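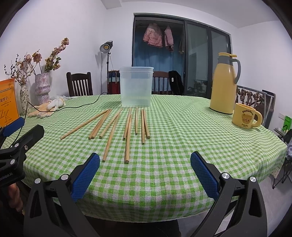
Wooden sticks on a green-and-white checked tablecloth

Ticket 3397
Product: Brudinik for Founders
Area: Cap table import / investor reports
Opened: 22/09/2026
Opened by: Pavithra Fernandes, Suretti
Status: Solved

Customer message

Hello there, and thank you in advance to whoever picks this up! I wrote in back in July about a login problem and you were all so patient with me that I feel a bit bad turning up again with something bigger.

We are closing a small seed extension at Suretti and our lead investor, Venkataraman, has asked for a cap table report straight out of Brudinik. Up to now we've kept everything in a spreadsheet (I know, I know) and I finally sat down yesterday evening to bring it all in. The import itself went through with a green check mark and a nice message. But when I open the investor report, the ownership column doesn't add up to a hundred percent. It comes out a little short, and the total share count is lower than it should be too.

What I've tried so far: I deleted the import and did it again. I saved the sheet as CSV instead of the Excel format. I tried another browser, and then my husband's laptop. Same total every time, which at least makes me think I'm not imagining it. I've attached the CSV. There are 807 rows in it, which sounds like a lot for a company our size, but we list every option grant on its own line, including the tiny ones from the early days.

The report is due to Venkataraman by the end of the week, so if there's a quick way around it I'd be so grateful.

Warmly,
Pavithra

Reply from Brudinik support

Hi Pavithra, lovely to hear from you again, and please don't feel bad! Congratulations on the round, too.

I loaded your file into a test workspace and I get the same short total that you do, so neither your browser nor your husband's laptop is to blame. The importer is reading all the rows but dropping 33 of them when it builds the report. They are still in your workspace, just parked where the report can't see them. If you go to Equity, then Holdings, and change the filter from Active to All, you should find them with a gray label that says Unclassified.

Could you have a look at those and tell me whether they have something in common? I have a guess, but you know these grants much better than I do.

Customer reply

Oh, there they are! I had scrolled past that filter a dozen times.

They're all from the old advisor plan, the one we ran before we moved our paperwork to Surkby. In the spreadsheet the share class for those says "Common (adv)" and everyone else has plain "Common". I remember typing that in myself years ago so I could tell them apart, and feeling quite pleased about it. Is it the brackets?

Reply from Brudinik support

It's the whole label, brackets and all. The importer matches the share class column against the classes set up in your workspace, and yours has Common and Seed Preferred. Anything that doesn't match gets set aside as Unclassified, and the green check mark shows up all the same. I've passed that on to our product team with your ticket attached. You should have seen a warning there.

To fix it without importing again:

1. Open Equity, then Holdings, and set the filter to All.
2. Tick the box at the top of the Unclassified group.
3. Choose Edit selected, then Share class, then Common.
4. In the same window, add the tag Advisor. You'll still be able to tell them apart, and the report ignores tags.
5. Save, wait 10 minutes, and open a fresh copy of the report. The old copy keeps its old totals, so don't send that one.

One thing to check before step 3: if the advisor plan gave those holders different voting rights, they may need a class of their own. Your lawyer or the people at Surkby would be the ones to ask about that.

Customer reply

I rang Surkby and they pulled the plan documents while I was on the line. It's ordinary common stock, same rights as everybody else's, so I went ahead with your steps. The ownership column now comes to exactly one hundred and the share count agrees with my spreadsheet. The fresh report has gone to Venkataraman.

Thank you so much for all of this. You can close the ticket, and do please let me know if that warning ever gets added!

Internal note

Silent mismatch on share class at import. Reproduced with customer file, both formats. Linked to the importer backlog. Customer would like to hear when the warning ships.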